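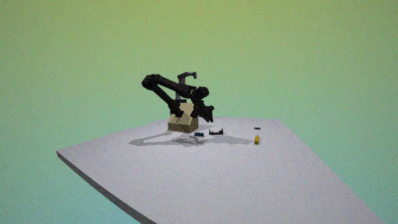
Pavithra Thevar wrote in to ask whether she really had to settle on a table before she settled on an arm, and whether the stand underneath counted as part of the arm budget or the furniture budget. She has a small workshop in Nastville and a fixed amount to spend, and she had already filled a shopping cart twice and emptied it twice.

Yes to the first, Pavithra, and put the stand with the arm. I have helped plan a few of these little benches now, and the orders that went badly nearly all started with somebody falling in love with an arm and working outward from it. So let's go the other way around, and take our time with it.

Step 1. Lay it out in simulation first

A simulator costs you an evening or two and a bit of patience. Put in a plain slab for the table, a box to raise the arm, the arm itself, and a few simple shapes to pick up. I like a block, an upright cylinder, something open like a bracket, and one really tiny piece, which will tell you more about your gripper than all the others together. Don't fuss over making it pretty! Plain shapes are fine at this stage, as long as the sizes match the parts you mean to handle.

Step 2. Find the table size

Move the arm to the farthest spot you care about, then to the nearest, and write both down. People forget the nearest. An arm that has to fold itself up tight to reach a part beside its own base can be slow and awkward there, and sometimes it just can't get the fingers pointing down. Try the mount farther back before you go shopping for a longer arm. On Pavithra's layout, sliding the box back let her keep the smaller size she had first picked out.

Step 3. Price the mount

Fengying Cai built hers from lumber she had in the garage and bolted it right through the tabletop, and it has held up beautifully. You can also buy a metal riser. The one I priced from Skandico was 55 dollars with the bolts included, and I thought that was fair. Whichever way you go, try a few heights in the simulator before you cut or order anything – a change of an inch or two can open up a surprising amount of the table.

Step 4. Write the budget

Pavithra's list ended up like this:

Arm, Gromine, with power supply: 699
Gripper and spare fingers: 400
Mount: 55
Test parts and bins: 30

That comes to 1,184 dollars before shipping and tax. She already owned a table and a computer, so add those if you don't. You'll also want a stop button you can reach from where you stand, if the arm doesn't come with one. Please don't leave that for next year's money.

Step 5. Ask the seller before you pay

Send one email with all of it in one place. How heavy a part can the arm lift when it is stretched all the way out? Which gripper bolts on without an adapter plate? How long do spare joints take to arrive, and who pays the shipping if one fails in the first month? Halfdan Juhl waited most of May for a single wrist joint, and he now orders a spare along with every arm.

Once the answers are in, go back to your layout, put in the real numbers, and run the tiny piece again. If the arm still picks it up from every corner you marked, place the order.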